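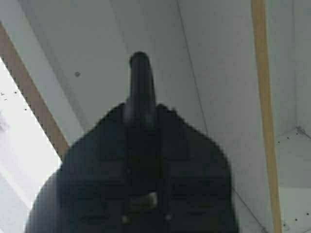
Pay by the chore, not by the month

Gravora wants $1237 a month for the Ineo. For that you get a robot with two arms, delivery and setup, a phone line that a person answers until nine at night, and a list of jobs the company says the machine can do in an ordinary kitchen. I spent most of a week in March with one of them, in a kitchen Gravora keeps for people who are thinking of signing. I came away liking the robot more than I expected and liking the contract a good deal less.

I'll start with the robot. The Ineo is slow. Anyone who has watched the sales video should know that the video is sped up, and to be fair it says so in the corner. At real speed, clearing a counter takes long enough that you will leave the room. I think that's fine. My dishwasher takes two hours and I have never stood there waiting for it. The right question about a slow machine is whether you can walk away from it, and with the Ineo you mostly can. It stops when someone comes close. It stops when it doesn't know what it's holding. On the second morning it stopped with a cereal box in the air and stayed that way until I took the box out of its hand, and I would much prefer that to a robot that guesses.

Wiping is what it does best. Give it a clear stretch of counter and a cloth and it works from one end to the other, overlapping a little each time, and it doesn't get bored and skip the back edge the way I do. Cords give it more trouble. A thin white cord against a white wall is hard enough for me to see before coffee. 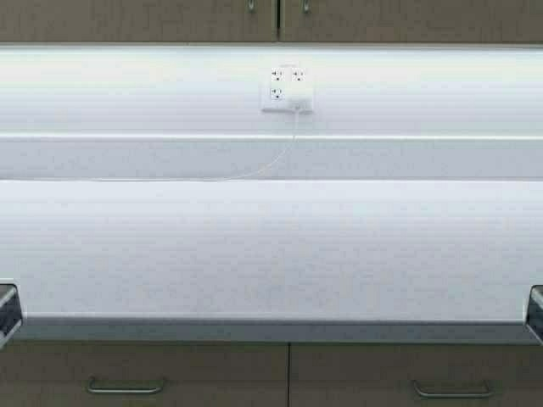 The counter as the Ineo faces it, a gripper at each side. The adapter is in the lower right socket.

Gravora's list puts every job in one of three groups: ready, supervised and coming. Wiping is ready. Opening and closing cabinets is ready. Anything with a cord is supervised, meaning you are supposed to be in the room. Dishes are supervised too, except for plastic ones, which are ready. Ironing is coming. So is anything involving a stove.

I have no quarrel with the list. It's more frank than what most companies hand out, and the woman who walked me through it didn't try to talk up the third group. My quarrel is with what it's attached to. You pay the full monthly price for all three groups from the day the truck shows up. The contract runs a year. If ironing arrives in month eleven, you have paid for ten months of ironing your own shirts. If it never arrives, there is a paragraph about that, and the paragraph says Gravora will "continue to review the task list." I read it several times looking for the part where I get something back.

Compare Munon, the other firm renting home robots where I live. Munon's machine has one arm and does less. I had it for a shorter time and it dropped a mug. But Munon bills by the finished job, and you decide on your phone whether the job was finished. A wiped counter costs you a set amount. A counter wiped badly costs you nothing, after an argument. I had one of those arguments and it took 20 minutes, so I won't pretend the system is perfect. Still, when the robot fails there, the company loses money, and you can feel the difference in how quickly they call you back.

With a flat fee, you carry all of that yourself. The handles are the best case I can give. The Ineo's grippers are hard and narrow, and they do well with bar pulls, which you grab straight on. They do less well with loops and straps, where a finger has to go through an opening that may have sagged or turned since the robot last looked.

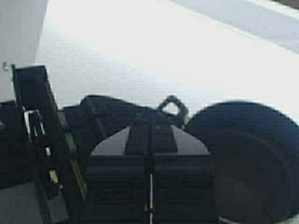 On some tries it got a loop the first time and on others it came in low, pushed the thing back a little, and started over. None of this hurt anything. But each new start is time, and under a flat fee the time is yours. I asked whether a failed job was recorded anywhere that affected my bill. It is recorded, and it does not affect the bill. The record goes to Gravora, who use it to make the robot better, and I'm glad they do. I'd also like to be charged less for helping.

The usual answer is that early customers always pay more. My neighbor Gunawan, who bought the first flat television on our block, makes this point whenever I complain about prices. He paid a lot and the rest of us got cheap ones later. True enough, but his television showed all the channels on the day he brought it home. He wasn't told that sports were coming.

There's another answer, which Adi Pattinasarany gave me. Adi runs the customer side at Gravora and was straight with me the whole week. A visit from a technician costs the company money whether or not the robot folds a towel that day. Parts wear out. The fingertips are replaced after nearly 1000 hours of use. If customers paid by the chore, Adi said, many would use the robot hard for two weeks, get tired of it, and leave Gravora with a large machine parked in somebody's pantry and no income from it. I believe that. I also think it tells you what the company expects its customers to do, and a year's contract is a way of being paid anyway.

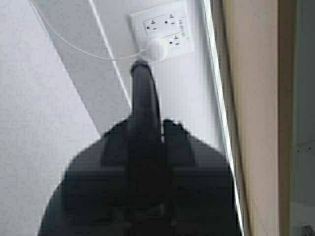
6 min read

Take the outlet job, which I asked for several times because I have a parent with bad knees and a bad back who shouldn't be reaching behind things. Unplugging a charger sounds minor. For a person who can't lean across a counter it matters more than a wiped surface does. The robot has to find the plug, get a finger near it without leaning on the wall, and take hold of something small that was made for a human thumb. The Ineo's approach was careful and I liked watching it. It's also a supervised job, so the person with the bad back has to be in the room, and if it goes wrong that person has to reach behind the thing after all.

That is the customer I'd want Gravora to think about. Someone healthy who hates wiping counters can hire a cleaner for a few hours a week and come out well ahead of $1237. The person who would really get something from an arm in the kitchen at seven in the morning, every morning, is paying the same price for a list where the jobs that matter most to them are in the second and third groups.

So here is what I'd ask for. Keep a base fee for the visits and the parts — $40 a week would not scare me off. Charge for ready jobs when they're done. Make supervised jobs free, and say plainly that the customer is helping to test them. Leave the coming jobs off the contract until they come. Gravora would make less in the first year. It would also have customers who renew, and I doubt it will have many under the present terms.

I gave the robot back on the last afternoon with no hard feelings. If they sent me the contract above I would sign it. The one they did send is in a drawer.

Comments

dee_in_the_valley
We're four months into an Ineo contract. The wiping is as good as you say. We stopped asking for anything with a cord by the second month. It's quicker for me to do it than to stand there.

Marshall T.
$40 a week plus jobs would end up over the flat fee if you used it every day. Did you work that out? I'd rather know my bill.

oldtoaster
Munon charged me for a "finished" job that was a dish towel on the floor. Took three calls. Flat fee looks fine to me.

R. Keane
My mother is exactly the person in the outlet paragraph. We looked at both companies and ended up putting in a power strip at counter height. Cost less than a day of the robot. Would still look again if the cord jobs move to the first group.

dee_in_the_valley
@R. Keane which power strip? Ours slides around.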